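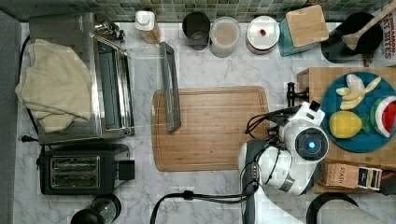 3.2 Grading of pass protection

Film of 201 games from the Cluvport semi-professional league was graded for this part of the study. Each offensive lineman received a mark on every pass play, from minus two for a clear loss to plus two for a clear win, in steps of one. A block that neither helped nor hurt the quarterback was marked zero. Linemen with fewer than 300 pass-blocking plays were left out of the season tables but kept in the play-level data.

Two graders, Zuleica Prado and Man-sik Min, marked every game separately. Where their marks differed by two or more, Hendrik Smits watched the play again and his mark was used. Smaller differences were averaged. Most of the large differences came from plays where a running back or tight end had helped on the block, and the written rules were changed after the fourth week to say that the lineman is judged only up to the moment help arrives. Games from the first four weeks were then graded again.

Figure 4. Toaster oven and two-slot toaster on a marble countertop.

Left tackles had the widest spread of season grades and centres the narrowest. The spread for tackles shrank when only players with 600 or more plays were kept, as would be expected if part of it comes from small samples. Following Sotiropoulos, we did not adjust for the time the quarterback held the ball, although slow releases clearly cost some tackles marks late in the play. Section 3.3 takes this up, using the release times recorded by Fengying Yu.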